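Tenor horn or baritone for a returning player?
Posted by Kwan-ho Siu, June 26, 2020

Played second cornet in Lustwood Band until I was 18, then stopped for what I told everyone was a short break. My teeth have since been rearranged by a dentist and the cornet no longer agrees with me. Darkham Band are two short in the middle of the stand and will lend me either a tenor horn or a baritone. Which would you pick? I have a detached house and a patient dog.

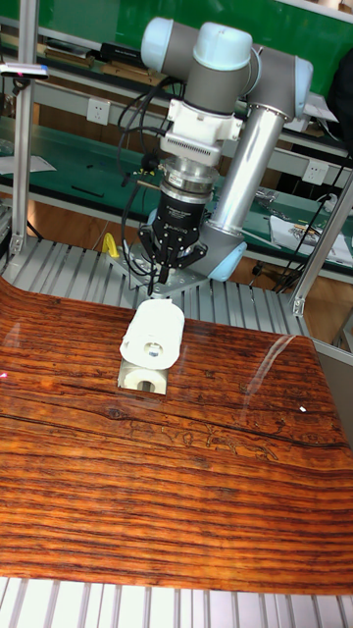
Re: Tenor horn or baritone for a returning player?
drivesel_bass

Baritone. Bigger mouthpiece, kinder on the teeth, and you get a tune every December whether you deserve one or not. The horn parts at our place are mostly off-beats. I sat next to them for 11 years and I don't think they ever found out what the piece was.

Yung-ching Tsang

Disagree with nearly all of that. Off-beats are how you get your counting back. A cornet player moving to tenor horn keeps the same E flat reading habits...

drivesel_bass

Cornet is in B flat.

Yung-ching Tsang

Same fingerings, treble clef, you know perfectly well what I meant. The point is he can read it on the first night. And the horn takes far less air -- a baritone is a lot of tubing to fill after a long lay-off.
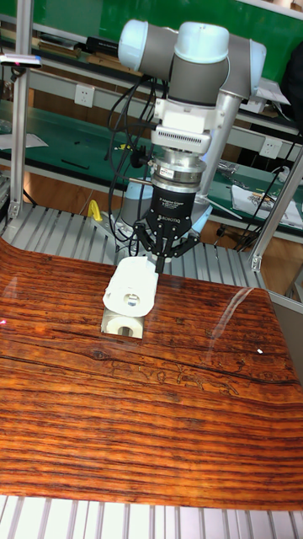 He can read the baritone on the first night as well, it's treble clef too, so I'll give you that one before you type it. But try four pages of hymn tunes on each and see which leaves you seeing stars.

Hsin-yi Hsueh

I did this swap. Chose horn, hated it until Easter, wouldn't go back now. Whatever you choose, spend the money on a decent mouthpiece. The one in the band's case will have been in there since decimalisation.

Ming-te Huang

Ask who you'd be sitting beside. I've known people change instrument, band and county over that.

Kwan-ho Siu

Thanks all. The second baritone chair is next to Cheung, who taught me as a boy and still remembers my Grade 4. Leaning towards horn.

drivesel_bass

Coward. Give it a month and ask for the baritone.

Contact the moderators | Copyright the forum and its posters | Back to top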